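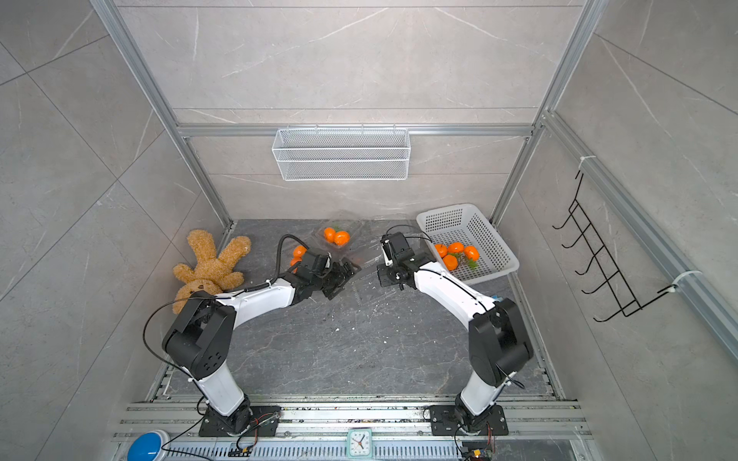 Stone and tile care: what changes in the Prelcombe lobbies

The stone floors in both Prelcombe lobbies are going onto a new cleaning schedule in April 2022. The old one dates from when the building had carpet in the elevator bays, and it no longer fits how the floors are used. Residents with stone or tile in their own units have been asking what to buy and what to avoid, so that is covered too.

The lobbies

Dust mopping moves from once a day to twice, at 6:30 in the morning and again after the evening rush. Grit is what dulls a polished floor. It comes in on shoes, gets walked across the surface, and leaves fine scratches that show up first in front of the mailboxes and the east elevator. Damp mopping stays at night. The crew from Trastex will use a neutral cleaner and clean water for the second pass, and they will put out the yellow signs until the floor is dry. Please walk around the signs even if the floor looks fine.

The entry mats are being replaced with longer ones. The current mats are a little over one stride, so most people's second foot lands on stone. The new ones run from the inner door to the front desk. They were ordered in November and have been held up twice, and the supplier now says they have shipped.

Hamish MacBrayne from the management office inspected the walls on the ground floor last month. The wall panels need very little. They get dusted from the top down every other week and wiped where people lean or park strollers. The one problem area is the corner by the package room, where hand trucks have chipped the edge of a panel. A corner guard will go on there. The chip will be filled at the same time, and the color match will be close but you will probably see it if you look for it.

The last full polish of the lobby floors cost $2,784. The next one is planned for 2028 if the daily cleaning holds up. It could be sooner if winter salt does more damage than expected.

In your unit

Find out what you have before you clean it. Real marble, marble-look porcelain and printed vinyl can be hard to tell apart from standing height. Units on the Alemayehu side were finished with porcelain. Units on the Fenis side have marble in the entry and the main bathroom unless a past owner changed it. The office has the finish sheets for most units and can email you yours.

For real marble:

Use a cleaner marked pH neutral. Skip vinegar, lemon and most bathroom sprays. Acid etches marble, and an etch mark is a dull spot in the stone itself that no amount of wiping will remove.

Blot spills. Wiping spreads coffee and wine into the joints.

Test the sealer once a year. Put a spoonful of water on the floor and leave it for 10 minutes. If the stone under it has gone darker, it needs sealing.

For porcelain:

Warm water and a small amount of dish soap will do for most weeks. Too much soap leaves a film, and the film holds dirt. Grout is the part that stains, and a stiff nylon brush works better on it than a steel one.

Felt pads go under chairs on either surface. The office has packs of 40 for $2, cash or check.

Questions

Mebrat Gebru is handling questions about the lobby schedule. For finish sheets, ask for Levente Hegedűs at the management office, weekday mornings. If you want your own floor polished while the lobby crew is in the building, give him your unit number and which rooms. Trastex bills owners directly for that work and it does not go through your monthly dues.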